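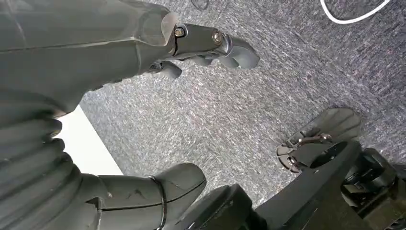 Projektbericht: Trinkwasserverbrauch im Wohnheim Atitz
Vorgelegt von Ngan-ling Tam und Anderson Coutinho
Betreuung: Leszek Szulc
Abgabe: 2. Juli

1. Ausgangslage
Das Wohnheim Atitz besteht aus zwei Gebäudeteilen mit getrennten Wasserzählern. Im November lag der Verbrauch im Altbau bei 822 Kubikmetern, im Neubau bei 700. Die Hausverwaltung Malinowski wollte wissen, woher der Unterschied kommt.

2. Vorgehen
Wir haben die Zählerstände täglich abgelesen und einen Fragebogen verteilt. Von den Bewohnern haben 300 geantwortet. Gefragt wurde nach Duschdauer, Waschgängen und tropfenden Armaturen. Die Auswertung erfolgte in einer Tabelle, fehlende Angaben wurden nicht ergänzt.

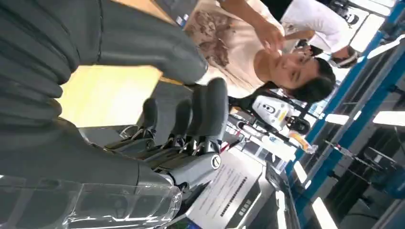 Abb. 2: Graue Roboterhand mit dunklen Fingerkuppen

3. Ergebnisse
Bei Duschdauer und Waschgängen unterscheiden sich die beiden Gebäudeteile kaum. Auffällig sind die Spülkästen im Altbau. Viele Bewohner gaben an, dass sie nachlaufen. Dazu passt, dass der Zähler dort auch nachts nicht stillsteht.

4. Grenzen
Der Fragebogen lag nur auf Deutsch und Englisch vor. Ein Zähler für einzelne Etagen fehlt, deshalb lässt sich der Mehrverbrauch keinem Flur zuordnen.

5. Empfehlung
Die Dichtungen der Spülkästen im Altbau sollten getauscht und die Nachtwerte danach vier Wochen lang erneut abgelesen werden.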